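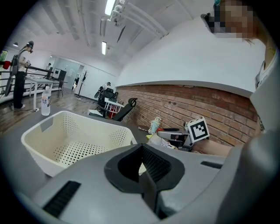

Fig. 4. White basket and clear bottle on a gray tabletop.

4. First Use of the Edel Rice Cooker (Model 3140)

The box says "ready in minutes." Plan on most of an evening. The first batch is usually poor, and you should not serve it to guests.

Before you start

Wash the inner pot and the lid plate by hand. The Grornell leaflet packed with some units calls both parts dishwasher safe. We have seen enough dull, streaky pots to doubt it.

Setting up

1. Dry the outside of the inner pot and set it in the cooker. Turn it a little each way until it sits flat on the heating plate.
2. Pour in 600 ml of cold water, close the lid and press Steam. Let it run for 20 minutes. The plastic smell gets weaker. It may not go away the first time.
3. Unplug the cooker, wait until the pot is cool and pour the water out.
4. Measure two level cups of white rice with the cup supplied. Rinse it until the water is only slightly cloudy.
5. Add water to line 2. If you like firm rice, stop just under the line – the marks run generous.
6. Press White, then Start. The display counts down only for the last stretch, and the number it shows is a guess.
7. When the cooker beeps, leave the lid shut for 10 minutes. Then loosen the rice with the paddle.

Note: The cup supplied is smaller than a standard US measuring cup. If you use your own, the lines inside the pot mean nothing.

Note: The Yeon setting is sold as a way to cook brown rice faster. In our kitchen it saved very little time and left the grains hard in the middle. Use Brown and wait.

CAUTION: Steam comes out of the rear vent with no warning. Keep hands and cabinet doors clear of it.

CAUTION: Never fill above the top line, even for soup. Foam will come through the vent.

If the display shows 347

The lid plate is missing or loose. Take it off, push it back until both sides click, and press Start again. If the code stays, unplug the unit for an hour. Mukley replacement plates are cheaper and are said to fit, but ours rattled. See section 9 for part numbers.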